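Zilstead Nordic Names Roster for Coming Race Season

ZILSTEAD, 31 December 2018 - Zilstead Nordic, the cross-country ski racing club based at the Lodhi trail center, has named 34 athletes to its roster for the rest of the winter. The list includes four skiers who move up from the development group to the senior race team.

The selections were made after the club's December time trials, which were held over two distances at Lodhi. Results from the trials were combined with finishes from early season races to set the final order.

Damián Chávez leads the men's senior team for a second winter. He won the longer of the two time trials and placed second in the shorter one.

"I had a slow start last year and spent most of the season catching up," Chávez said. "This fall I did more roller skiing and less running, and my double poling is a lot better for it. I'm ready to race."

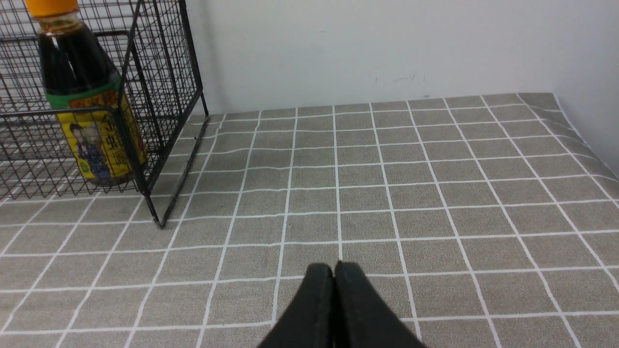
Head coach Declan Staniforth said the club had more skiers trying out than it did last season, with 223 race starts logged by members before the roster was set. Most of those starts came in regional sprint events.

"We looked at the whole body of work," Staniforth said. "One good day at the trials helps, but we wanted skiers who had been steady across several weekends and on different kinds of snow. A few of the younger ones made that an easy decision."

The four skiers moving up will train with the senior team starting in January. They will still be eligible for junior races through the end of the season, and the coaching staff will decide week by week which events they enter. School schedules will be taken into account when travel is planned.

Farkness returns as the club's equipment supplier and will provide skis and poles to senior team members. Clustus, which makes glide wax and base cleaners, joins as a new partner. Under the one-season agreement, Clustus will supply the wax room at Lodhi and send a technician to the club's home races.
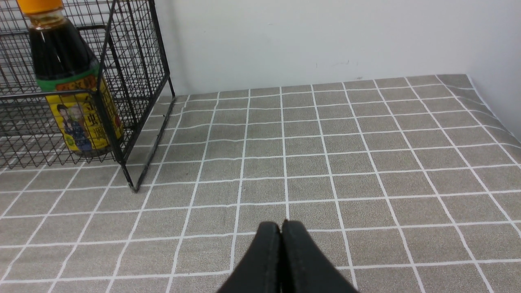
Training will continue on the lower loops at Lodhi until the upper trails have enough snow to be groomed for skate skiing. The senior team meets on weekday afternoons and the development group meets after school. Skiers on the development roster should plan to bring both classic and skate skis to every session until further notice.

The club's first home race of the new year will be an individual start classic event, followed the next day by a freestyle relay. Start lists will be posted at the trail center the evening before each race. Parking at the main lot will be limited on both days, and spectators are asked to use the lower lot and walk up.

The full roster and race calendar are available at the Lodhi front desk. Members with questions about team placement should speak with Staniforth before the first January practice.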